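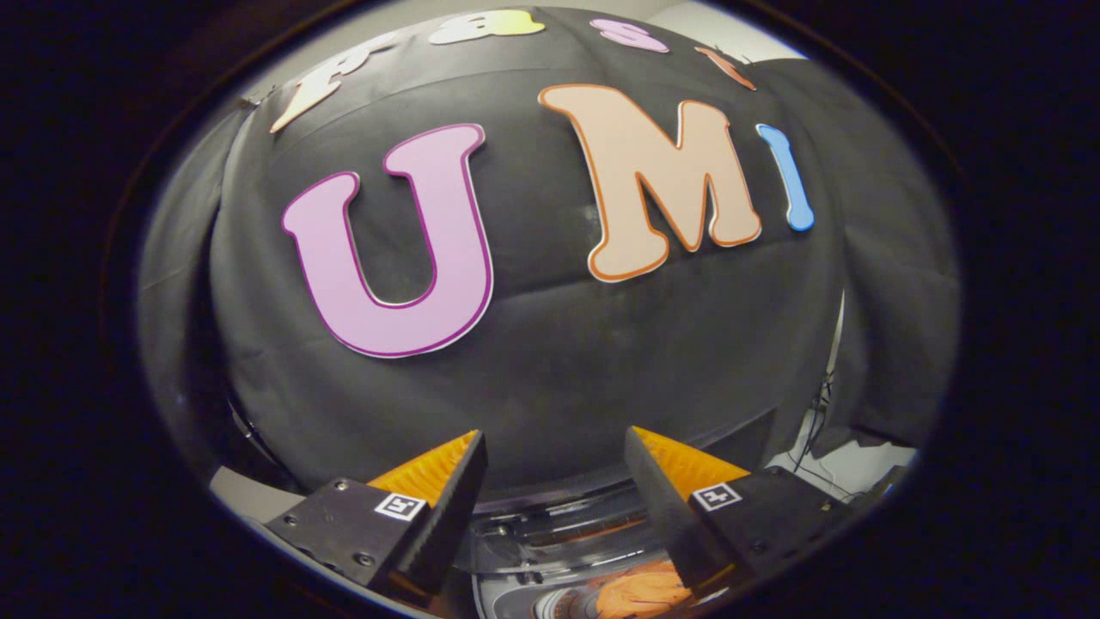

Letters on cloth, and the rest of the chores: are machines there yet?

Forum > Shop Talk > Tools and Automation

paperandpaste
2023-02-13
Hello all, long-time reader, and I hope this is the right section. We do backdrops and cut-out lettering for parties, school plays and the odd trade stand, and my nephew has been after me for months to look at grippers. My picture has the kind of job I mean: big colored letters with a darker outline, up on black cloth, and two fingers with those orange-yellow wedges reaching in at the bottom. So my question to you kind people is whether a machine can do this sort of thing yet, start to finish, or whether I'd be buying myself a very expensive pet. A typical order for us is 22 letters, and I'd dearly love to spend that hour on something else (the invoices, for instance, which are in a shoebox again).

Hullari
Welcome! I'd say picking up a flat letter and carrying it across is fine these days, I've watched it done at our place plenty of times. Cloth is where the trouble starts. Look at the wrinkles and fold lines in yours – a person smooths that with the side of a hand while talking about lunch, and a machine has to be taught that it matters at all.

old_bandsaw
I'll disagree with both of you, with affection. We've had a Haltimeck arm on the packing bench since May and it does one thing, trays into cartons, and it does that one thing beautifully. Ask it to do the next thing over and you're paying for a week of setup. Letters of all different shapes, on soft cloth, for a different customer every time? No. Come back in 13 years.

Da-eun Noh
13 years seems gloomy to me! I've been working with two-finger grippers since grad school and the different shapes bother me much less than they bother you. A fat letter U and a skinny I are both just something to pinch. What I'd worry about is deciding where it goes. The U in the photo tilts a little and the I leans, and I couldn't tell you whether you wanted them straight or like that. How would the machine know?

paperandpaste
Oh, a bit of a lean is lovely, I do it on purpose for the kids' ones. For weddings, never. I see your point, that's the sort of thing I keep in my head and have never once written down.

old_bandsaw
And there you have my whole argument, thank you.

Hullari
It's half your argument. You can show these things what you want now instead of programming every move. I sat through about 50 demonstrations of towel folding at the Mendonça open day and by the afternoon the folds were decent. Slow as anything, mind you, and a towel that landed inside out finished it off completely.

old_bandsaw
My mother would have folded the lot before the coffee was ready.

Da-eun Noh
Mine too, and then refolded mine. Paperandpaste, what's your budget, if you don't mind saying? If it's under 2,000 I'd put it toward a good cutter and keep placing by hand for now.

paperandpaste
It's exactly 2,000, and that was me being brave. I'll ring Trumonico on cutters this week, then, and tell my nephew he's hired for the cloth.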